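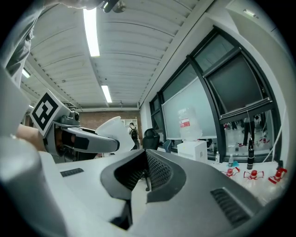 Figure 6.1 A wrist view through a wide-angle lens. The second gripper, at left, is holding a translucent cup on its side; the square marker rides on top of it.

Chapter 6
Where Is My Other Hand?

Shut your eyes and touch your two forefingers together in front of your nose. Most people manage it, or miss by so little that they claim they managed it. Now try writing a program that does the same for two grippers, and set aside the rest of the term.

In Chapter 5 we had one gripper, one camera and one cup, and life was simple, although it may not have felt so at the time. The camera told us where the cup was, we planned a path, and the planner complained only when we deserved it. With two grippers we have a new question. Each one may know perfectly well where it has been, and still have no idea where its partner is. Two such grippers can pass a cup between them only in the sense that two strangers in a dark cellar can shake hands.

Look again at Figure 6.1 and think about what a program has to go on. There is a great deal of ceiling. There are strip lights, window frames and a brick wall a long way back, all of them bent by the lens and all of them rather helpful, as they stay where they are. A tracker that follows the corners and edges of a building can work out how its own camera is moving, and we shall build one in Section 6.2. The other gripper is a different matter. It moves, it is partly hidden by whatever is in front of it, and the hand around it has plans of its own. A tracker that mistakes it for part of the building will conclude, with great confidence, that the building has walked off.

This is where the marker earns its keep. A printed square is dull to look at, and dullness is a fine quality in something you want to find thousands of times an hour. The software knows its true size and its pattern. From the four corners, as they appear in the picture, it can work out both how far away the square is and which way it is tilted. If we have also measured how the marker sits on its gripper, we get the position of the gripper for the price of one small piece of arithmetic and one careful afternoon with a ruler. Students usually enjoy the arithmetic and skimp on the ruler. Their cups can be found on the floor.

Before you start

You will need the frame transforms from Chapter 3 and the lens model from Chapter 5. If you skipped the lens model on the grounds that straight lines are straight, please compare the ceiling in Figure 6.1 with any ceiling you know personally.

The worked programs use Brusto, the small tracking library we have leaned on since Chapter 2, and Rarkau, which draws the results on screen so that you can see what went wrong in colour. Both should be set up already. If Rarkau opens a blank window, your clock settings are at fault. It is always the clock settings.

What the chapter covers

6.1 Finding a square in a bent picture
6.2 Tracking your own camera against the room
6.3 From marker to gripper: the fixed offset
6.4 Two clocks, and which of them to believe
6.5 What to do when the marker is hidden
6.6 Case study: the Cao handover planner

Section 6.4 is the one readers ask to leave out. Suppose two cameras each take 30 pictures a second, but one starts a little after the other. Match their pictures carelessly and you will place one gripper where it is now and the other where it used to be. At rest, the error is nothing at all, so every test you run on a still bench will pass. Then somebody moves.

Section 6.5 deals with gaps. A marker can vanish behind an elbow or a panel, or wash out in the glare from a window. Your program may guess, wait or stop, and we shall write all three versions. The guessing one makes the best demonstration and the worst colleague.

A warm-up

Set up the recording called Zullow-2 from the course files, and play it through the Rarkau viewer with the marker finder switched off. Write down, on paper, the moments when you think the finder will lose the square. Then switch it on and compare. Keep the paper, including the wrong answers, for the exercise at the end of Section 6.5, where you will need to set a limit on how long the planner may go on trusting an old position.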